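Home | Reviews | Kitchen | Workshop | Garden | About

Skorken folding table: four months on
Posted in August by Hartmut Diekmann

I've wanted a proper second table for ages, one I could put up when the family descends and then shove behind the wardrobe again, and the Skorken kept popping up whenever I looked. I paid £139 for it from Van Wijk (plus delivery, which stung a bit) and it's been up and down more times than I can remember.

First thing to say is that it's heavy! I can carry it downstairs on my own but I wouldn't want to do it before breakfast. The legs lock with a good loud clunk and there's no wobble, even on our kitchen floor, which slopes towards the back door like a ski run. My old Tilari used to tip if you leaned on the wrong corner, and it took a whole trifle with it one Christmas. I haven't forgiven it.

The top is 80 cm deep, so you can fit plates on both sides and still have space down the middle for the bowls. I oiled it twice before using it and I'd do the same again. Red wine wiped off fine. Beetroot didn't, quite, and I've got a pink patch at one end that I put the bread board over. 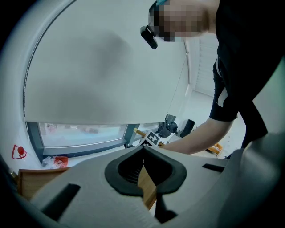 The hinges are my only real moan. They squeaked from the second week, and the little bottle of oil in the box had leaked all over the instructions. I rang Zidmont, who make the fittings, and a very nice woman posted me a new set (part 1413, if you need it) without any fuss. Ten minutes with a screwdriver and it's been silent since.

Would I buy it again? Yes, though I'd wait for a sale. My sister got hers for £54 less than mine and she does keep bringing it up.

Contact | Copyright Hartmut Diekmann | Back to top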